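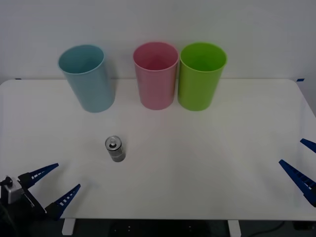
文/本刊记者　采访对象:Gemechu Woldegiorgis　7月

Gemechu Woldegiorgis在Altulbridge经营一家做餐饮器具选型的小事务所,名叫Sadesska。他的客户多是食堂、托儿机构和小型活动场地,委托内容大都相同:杯子怎么选,桌面怎么用,东西怎么摆。

谈话从颜色开始。浅蓝、粉、青柠绿三种塑料杯,高度和口径相差无几,在白色台面上沿后侧摆开。Woldegiorgis认为,颜色在这里首先是编码。“同一规格的杯子,分色之后才谈得上归属。托儿机构按组分,食堂按饮品分,规则由他们自己定,我只要求一种颜色对应一个含义,中途不改。”

对于白色台面,他的看法有所保留。白底上彩色杯子的轮廓清楚,金属罐则要差一些,罐身上部会反射台面的颜色,较深的标签部分反而成了辨认的依据。“如果现场主要用矮罐,我会建议换浅灰台面。光泽也要控制,略有反光可以接受,再亮就会干扰视线。”

杯型方面,他偏向略带锥度的直筒杯。锥度便于叠放,但锥度过小,叠起来的杯子容易互相咬住,取杯时要用两只手。他在项目Weldu中测过13种杯型,最后留下的几种都有卷边杯口。“卷边有两个作用,一是增加杯口刚度,二是给手指一个着力的位置。薄壁塑料杯没有卷边,捏在杯口附近就会变形。”

那批测试每种杯型做2,000次叠放和拆分,记录卡住的次数和杯口的磨损。结果没有公开,只写进了给客户的选型表。他说表格一共19行,客户通常只看前几行。

问到间距,他回答得比较具体。两只杯子几乎相贴时,手指无法从中间插入,只能从外侧或上方取。成对摆放适合一次端走两只的情形,单独取用则应当留空。“蓝杯和粉杯之间有一段空白,从哪一侧下手都行。粉杯和绿杯挨得近,取绿杯最好从右边。”他不主张等距排列,认为应当先确定取用顺序,再确定位置。

饮料罐放在前方偏左、远离杯子的地方,他对此表示认可。矮罐重心低,直立时稳定,拉环需要一只手固定罐身、另一只手施力,周围应当没有别的物品。“开罐的位置和放杯的位置要分开。溅出来的液体落在空台面上,擦一遍就完了。落在杯子中间,就得把杯子全部挪开。”

台面后缘左右两角各有一小条蓝色胶带。Woldegiorgis平时也常用胶带做定位标记,他的习惯是只贴角,不贴整条边线。边线贴长了容易卷起,清洁时积垢。更换周期他定为11天,到期无论是否翘边都撕掉重贴。

杯口朝上还是朝下,是客户问得最多的问题。他的答复分两种情况:马上要用的朝上,隔夜存放的朝下,并且下面要垫沥水格。直接倒扣在光滑台面上,杯内水汽散不出去,他不建议这样做。

Sadesska目前在做的项目叫Wevulo,内容是给几家小型场地统一杯具和罐装饮料的台面布局。图纸已经出到第二版,争议集中在桌角。Woldegiorgis坚持前侧用圆角,有一家场地希望改成直角,以便两张桌子拼接。“拼接可以靠侧边完成,角上留一个小缺口不影响放杯子。”他说第三版图纸仍会保留圆角,场地方面的答复还没有收到。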